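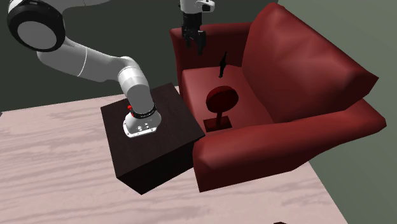

Red armchair, white arm on the dark table

Cassette deck plays slow after belt change

Fitted a new capstan belt to my Granström deck in May. A 325 Hz test tone now reads low on both channels. Heads are clean. Is it the belt or the motor trim?

tapeloop72
Check the belt first. If it is too thick, it rides high on the motor pulley and changes the speed. Measure it against the old one. Then let the deck run for 37 minutes before touching the trimmer.

Lavwood_hifi
Mine did that. Got another belt from Orum, fine now.

dolby_off
Try a second test tape too. Homemade ones are often off by 2 percent.

2025-06-17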